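Helpers wanted for the sorting room at Postora, Lokcombe

Hello! I'm Zubaida Mughal and I look after the clothes side of Postora, our swap and mending shop in Lokcombe. We've had a lovely response since we opened in March, which means bags, bags and more bags, and I need 2 more pairs of hands to get through them. It's paid work, 20 hours a month, and you can mostly pick your own (mornings suit us best – the light is better for spotting stains).

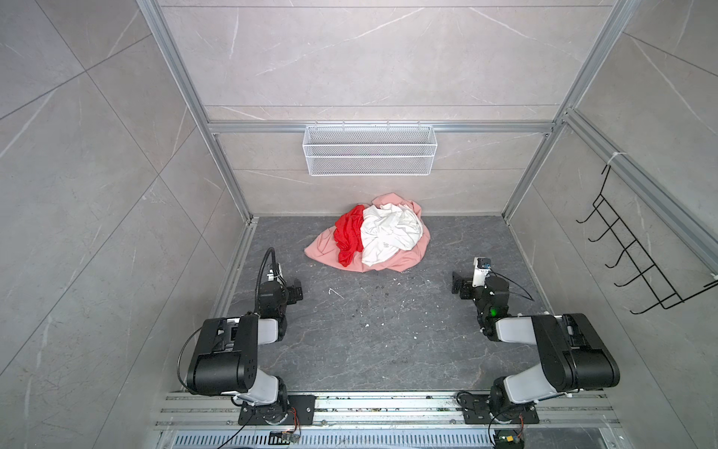
Sorting is the main part of the job. You tip a bag out, pull the heap apart and decide what goes on the rails, what goes to Divya Shenoy for mending and what gets cut up for rags. Colours come first with us, so with a pile of pink, red and white like this one I'd want the white out before anything else, then the red, and the big salmon-pink piece left till last. After that you check seams, cuffs and collars, fold, and write a ticket. We got through 900 pieces last month and I'd love to beat that!

Do look for labels as you go. If there's a care label, read it and copy the washing instructions onto the ticket. If it's too faded or too tiny, put a question mark and I'll deal with it. 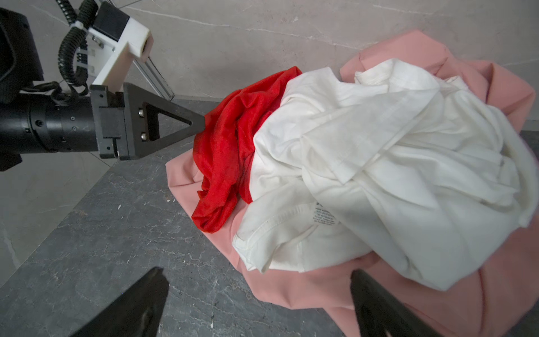 White top with its care label showing, waiting to be sorted with the red and the pink.

You don't need shop experience. You do need to be happy on your feet, reasonably neat at folding (I can teach you my way, it takes an afternoon) and all right with dust. If you can sew on a button, Divya will be thrilled.

We also want people for a one-off sorting day in June 2018, when the Derkach bags arrive – 200 of them. Lunch is included and you can take home anything that fits.

To apply, drop a note in at the counter with your name, a phone number and the hours you could do. Ask for me or Divya.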